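Search this site Enter keywords Go

How a council vote works

A council is a group of people chosen to make decisions for a town. Fernovham has 16 councillors. Each one stands for a part of the town called a ward, and voters in the ward choose their councillor at an election.

Most councillors belong to a party. A party is a group whose members share ideas about how things should be run. A councillor with no party is called an independent. Fernovham has 2.

To pass a plan, more councillors must vote for it than against it. A councillor who does not want to choose a side may abstain. Abstentions are recorded but are not added to either side.

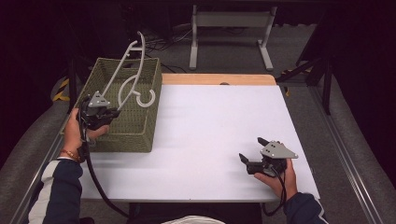 What happens if the vote is a tie?
The person in charge of the meeting, called the chair, may vote a second time. This is the casting vote.

26 shares 6 comments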